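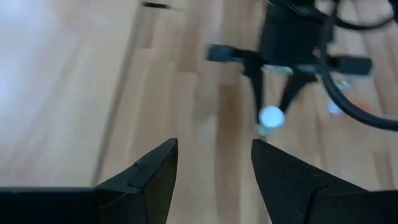
Sebastián Jara
Product editor, family money

June | 177 shares | 12 comments
Print | E-mail

Ellero Family Expense Binder, by Cullach

The Ellero is a paper binder for tracking what a household spends on its children. It holds one year of records for up to four kids. Each child gets a colored section with monthly pages for child care, school, clothes, medical bills and activities, and there is a shared section at the front for groceries, gas and anything else that doesn't belong to one child.

The current edition has 201 pages. Last year's had fewer, and most of the new ones went to the medical section, which now has separate columns for what the office billed, what insurance paid and what you paid. There is also a line for the date of service. Parents with a flexible spending account will want that line, as claim forms usually ask for it.

Pages are punched for a standard three-ring binder. If you already own one you like, buy the refill set and skip the cover. The refill has the same pages and tabs but leaves out the zippered receipt pouch.

The child care pages are set up by week, with room for two providers. You can write in a daily rate or a flat weekly one. A summary page at the back collects the monthly totals, along with a blank for the provider's tax ID number, so it's all in one spot when you do your return.
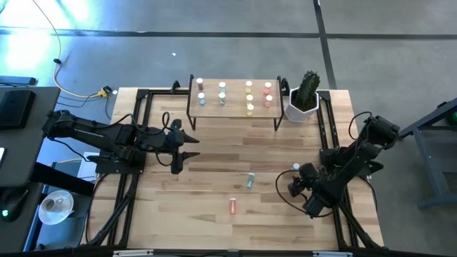 The activities pages work a little differently. They have a planned column and a spent column, plus a small box for deposits you expect to get back. I used them for a season of soccer and a summer day camp. We planned on $600 and spent $648. The difference was a second pair of cleats and two late pickups.

A few things could be better. The grocery pages run out of lines by the third week if you shop often. The paper is thin enough that a felt-tip pen shows through, so use a ballpoint. And the tabs for children three and four are close in color.

Cullach also sells the Brernia, a smaller booklet for tracking a kid's allowance and chores. It is sold separately and doesn't fit the Ellero rings.

In the package: printed pages, eight tabs, cover, receipt pouch, one sheet of blank labels. The binder can be started in any month. Extra child sections come in packs of two.

Print | E-mail | Share (177)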